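April 20, 2026
Edbridge stand, bearing pads under the precast terrace units

Picking up from the last entry, where I said I'd believe the Lullemska pads when I saw them squashed. I've now seen them squashed and I'm still where I was.

Background for anyone reading who wasn't in the meeting. The terrace units at Edbridge sit on raker beams, and between each unit and its raker there's a rubber pad. The original drawings call for a plain pad. Clovidholm, who have the precast package, want to swap it for the Lullemska layered one on the grounds that it takes the bounce out of the upper tier. The data sheet has a very handsome curve on it. I asked what load the curve was measured at and the reply talked about the benefits of layered rubber in general. I asked again and got the same sheet with a different cover.

So we ran our own. Five pads from the sample box, each between two steel plates in the small press, load brought up slowly to the dead load of one unit plus seating, held, then let off. Thickness read at the corners and at the middle. After that the short bench beam, with a pad under each end and the shaker in the middle, to see whether the thing damps anything.

Press results first. Four of the pads behaved alike and I have no complaint. The other one went down unevenly, with one corner lower than the rest by 3 mm. I turned it round and the low corner went with it, so it's the pad and the plates are fine. Evaristo said one bad pad in a box is normal. Maybe so, but if one in a box is normal then somebody should tell me how many boxes go into the stand, and what a unit does when it sits on a bad one at one end and a good one at the other. My guess is that it rocks, people complain about the noise, and we spend October underneath it with shims. 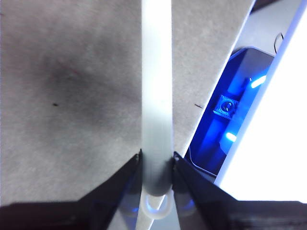
Iraís Cuautle: The uneven pad bothers me less than the hold time. You let it off after 11 minutes. Rubber creeps for a long while and a terrace unit never gets lifted again. I would leave one loaded over a weekend before writing anything to Clovidholm, otherwise they'll say the test was too short, and they'd have a point.

Fair. I've put a pad back in under load and taped a note to the press so that it doesn't get borrowed. It stays there until somebody other than me agrees it's stopped moving. I've also started a sheet for the readings, same gauge each time, with the room temperature written next to each one. Last time we did long readings without temperatures and ended up arguing over a change that could just as well have been the heating coming on.

Bench beam. I don't trust this one as much as I'd like, in either direction. The beam is much stiffer than a real unit and the supports aren't rakers. On plain pads it rang on for a good while after the shaker stopped. On the layered pads it died away sooner, enough to see on the trace without squinting. Leobardo was pleased with that and wanted it in the report as a confirmation. I don't want the word confirmation in the report. What we have is a short stiff beam that settles sooner on one rubber than on another, with a shaker that puts in nothing like what a crowd does when it jumps.

The bit that matters is the low end. Crowd jumping puts its main push in well under 6 Hz, and down there our trace is mostly noise because the shaker runs out of stroke. Everything good about the layered pad shows up higher than that. The Lullemska curve also starts conveniently above it. I'm not accusing anyone. I would like to see the left-hand part of the graph.

Wenceslao dug out the notes from the Bañuelos stand, where a layered pad of some other make went in. The claim at the time was that the upper tier would feel like solid ground. What the notes record is that the tier was retested after opening and the figures had moved slightly the right way, in the same season that the handrails and the back wall were tied in. Either of those could have done it. The pad got the credit in the brochure.

My own view, for what it's worth: a pad is a poor place to look for damping in a stand like this. The movement we worry about is the raker and its cantilever bending, and the unit goes along for the ride. Soft rubber under the unit can help a bit with local footfall. It can also make a light unit livelier than it was. Solomiia has a model of the upper tier with the pads in as springs and is going to run it with both sets of stiffnesses. She warned me that the answer depends heavily on what she assumes for the joints between units, and those are grouted on the drawings and something else in real life. I asked her to run it both ways and give me the ugly one too.

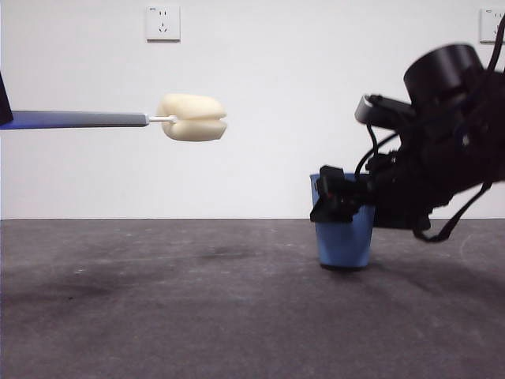

Gripper fingers at the rim of the blue cup, white wall behind.

Things still open:

Load at which the Lullemska curve was measured. Third time of asking, in writing this time.

Batch marks on the pads. The uneven one has none that I can find. If they can't be traced to a batch I don't see how they can be accepted, whatever they do on a beam.

Edge clearance. The layered pad is wider than the plain one and the ledge on the raker is tight at the vomitory units. Wenceslao thinks it fits. He's measuring from the drawing. I want a tape on a cast raker, at the worst end.

Fire. Nothing on the sheet at all, and there are concession kitchens under part of that tier. Leobardo says it came up at Clovidholm and was dealt with. I've asked what "dealt with" means.

Longer beam. Evaristo thinks we can borrow a rejected unit from the yard and set it on blocks outside, then have people jump on it to a click track. Crude, but it gets us into the low range, and I'd sooner have a crude number there than a clean one where it doesn't count. Needs someone to check the blocks first, and the chipped nib on that unit wants looking at before anyone stands on it.

Until the long hold and the jump test are in, the plain pad stays on the drawings. Told Clovidholm so by phone. They asked whether I had a technical objection. I said I had a missing corner of a graph and a pad with a slope on it, and that I'd send the readings over once the creep sheet has something on it.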